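Our town library is getting rid of late fees and the Pirstead neighborhood page has lost its mind. I've read all 117 comments so you can go outside. A thread.

First, the stakes. The fee was six cents a day, capped at 4 dollars. People are talking about this like somebody sold the river.

One man wrote that late fees taught him responsibility. He wrote it at 2:40 in the morning, in capital letters, on a post about a bake sale.

Full disclosure, I am a repeat offender. I once kept a library book on beekeeping for so long that I moved apartments with it twice. I have never kept a bee.

What I did, once I owed money on it, was stop going to the library. Didn't pay, didn't return it, just crossed to the other side of Griffiths Street like the building might recognize me. I was 31.

And that's more or less the library's whole argument. The director, Baoshan Shao, put up a one-page explanation. People who owe a couple of dollars quit coming. The books they have quit coming too. The money that does come in barely covers the envelopes used to ask for it.

It is a very calm page. You can tell it was written by someone who has been yelled at over a DVD.

To be clear, you still pay if you lose the thing. Keep a book past 6 weeks and they bill you for it. Bring it back and the bill goes away. Half the comments are from people furious that this rule doesn't exist, under a post that contains the rule.

Somebody said "what's next, free parking." The library has free parking.

Somebody else said Ositz tried this and now has no books. I drove to Ositz to check, because this is who I am now. They have books. They have a whole room of them. A kid was asleep on the atlas shelf and it was lovely.

I asked the guy at the desk in Ositz what happened when they dropped the fees. He said the first month people brought back things from the nineties. A cookbook with a slice of cheese in it. A Cukent road map, folded wrong. One lady returned 200 dollars' worth of large-print westerns in a wheelbarrow and cried a little.

I think about the wheelbarrow lady a lot. 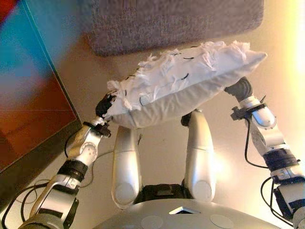 Back to our own comments. My old neighbor Kyrylo Ivanyshyn, a man who has never returned a ladder in his life, is very worried about other people's honor. Kyrylo, if you're reading this, it's the aluminum one, eight foot, my initials are on the side.

There's also a group who want to keep the fees but only for "the ones who do it on purpose." I'd love to see the form. Check one: I forgot / I was in the hospital / I did it on purpose, thank you.

My mother, who worked a circulation desk for years, says the fines jar mostly caught the same nice families over and over. Four kids, thirty picture books, one always under the car seat. The real crooks, she says, just peeled the label off and kept walking.

She also says she used to clear the fines of anyone who looked tired. So the system I was so scared of at 31 was my mom and a delete key.

Anyway, I took the bee book back. Walked in, put it on the counter, started a speech I'd been working on in the car. The woman scanned it, said "oh, somebody's been waiting for this," and put it on a cart.

Somebody's been waiting for it! For years, maybe! Some poor person out there with a box of bees and no instructions.

If that was you, I'm sorry. Chapter two is good. I didn't get to chapter three.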